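Audience polling and live Q&A: what's new this spring
Wed 1 May

Hello again, everyone, and thank you for all the kind notes after the February issue. There were more of them than I could answer properly, so if yours is still sitting in my inbox, please know that I read it and was glad to have it! 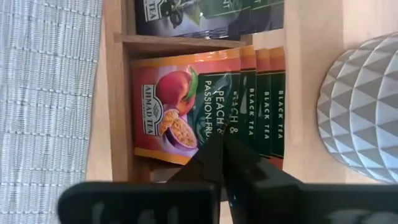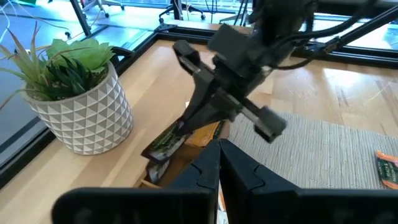
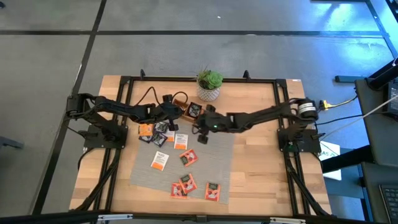

First: packets from a wooden tea box. Last: the tabletop and its two arms.

The big item this time is the new version of Prorier, our live polling tool, which went out to all account holders last week. Many of you asked for bigger rooms, and the standard plan now takes 240 people voting at the same time, with no extra charge and nothing to install. If you run the smaller breakout plan, your limit has gone up to 55, and you should see the new number on your account page the next time you sign in.

We tried it out first at the Cudbridge spring meeting, where Yayra Abubakari and her team were kind enough to let us run every session on it – the opening talk, the panels and even the vote on where to hold next year's dinner (Grotach won, by a good margin). Yayra told me afterward that what she liked best was the question list, which lets the chair group similar questions and put them to the speaker together. I had expected her to mention the charts, which took us most of the winter, but there you go.

A few smaller things you may notice. Results can now be hidden until the speaker is ready to show them. Word clouds no longer treat "Budget" and "budget" as two different answers, and I know that one had been bothering people for a long while. Slides made in the old version will open as they always did, though you may want to check the colors before a big day.

Tavares customers will be moved over in 2 groups, and we'll write to you before it is your turn. Your saved polls come with you.

We're also holding six short training calls over the next few weeks, half an hour each, with plenty of time for questions. Just reply to this newsletter with the words "training call" and we'll send you the times.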